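Ribbed mat on a white table keeps creeping, and what to do with a lidless box

Posted in Craft Room & Workspace
312 views

Đức Văn
I have a white table that I use for sorting and packing small things. In February I bought a large dark gray mat for it, the kind with fine ribs. It covers most of the top but leaves a strip of white at the back and down the left side. Over a day of work it creeps toward me and I have to push it back. I also keep a stand with a heavy round base on the left, half on the mat and half on the table, and I wonder if that makes it worse.

Second thing. I have a rectangular box with a bark pattern printed on the outside and a cream lining. The lid is gone. I'd like to keep using it on the table for cards and slips of paper. Is there a good way to cover it, or should I leave it open?
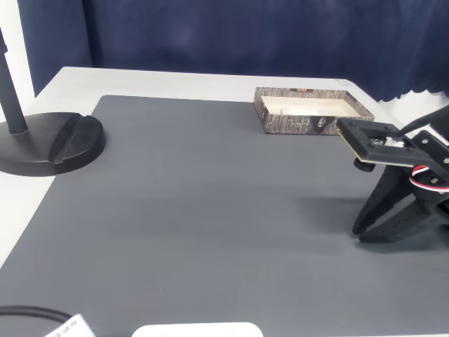

I would like to avoid glue or anything permanent on the tabletop. The table gets folded away every Thursday. There is a navy curtain behind it, so I can't clamp anything to the back edge without catching the fabric.

Tài Đồng
Wipe the table and the underside of the mat first. Dust is usually the problem with ribbed mats. Use a damp cloth, let both dry fully, then put the mat back down. If it still moves, cut four pieces of rubber shelf liner and lay one under each corner. No glue needed. I did this on my Delberg table and the mat has stayed put for 90 days.

Move the stand so the base is all on one surface. Half on and half off means it sits at a slight tilt, and every time you bump it, it drags the mat a little. I'd put it fully on the mat, where the weight helps you.

For the box, cut a piece of stiff card 2 mm bigger than the opening on each side and rest it on top. Tape a ribbon tab to it so you can lift it.

Mikuš
shelf liner works, get the thick one. the thin stuff bunches up

Clulitz
I'd leave the box open. If you use it all day a cover just ends up on the floor. I keep mine open and empty the slips out at the end of the week.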